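Sprechernotizen: Schreibtisch im Schlafzimmer – Lärm und Ruhe im Altbau
Zuletzt aktualisiert: 13. September 2023

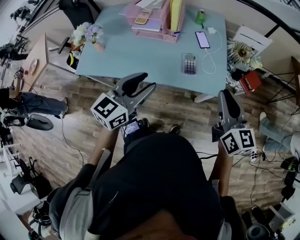 Alun Parri wandte nach der Probe ein, der Trittschall komme zu kurz, im Altbau störe der mehr als jede Stimme von nebenan. Abschnitt 2 deshalb länger, Fenster kürzer.

1. Einstieg
Frage in den Saal: Wer arbeitet in dem Raum, in dem er auch schläft? Hände abwarten. Dann das Haus in Ciredberg vorstellen, Baujahr um die Jahrhundertwende, Holzbalkendecken, Schüttung zum Teil herausgenommen. 81 Wohnungen, in fast 1.000 Stunden Messzeit aufgenommen. Langsam sprechen.

2. Trittschall
Unterschied zum Luftschall erklären, mit dem Knöchel aufs Pult klopfen. Teppich oben hilft mehr als eine abgehängte Decke unten. Wer unten wohnt, muss also mit den Leuten oben reden. Brief von Meirion Gittins vorlesen, nur den zweiten Absatz.

3. Möbel
Schreibtisch von der Trennwand abrücken, 4 Zentimeter reichen gegen das Klappern. Volles Bücherregal an die Wand zum Nachbarn, aber keine Wunder versprechen. Filz unter die Stuhlbeine. Frage nach Eierkartons kommt sicher: bringen nichts.

4. Fenster
Dichtungen prüfen, Papierstreifen einklemmen und ziehen. Vorhänge dämpfen den Hall im Zimmer, die Straße bleibt so laut wie vorher.

Schluss
Auf die Messprotokolle am Ausgang hinweisen. Fragen zum Mietrecht an Parviz Jalali weitergeben. Wasser mitnehmen, das Mikrofon abschalten.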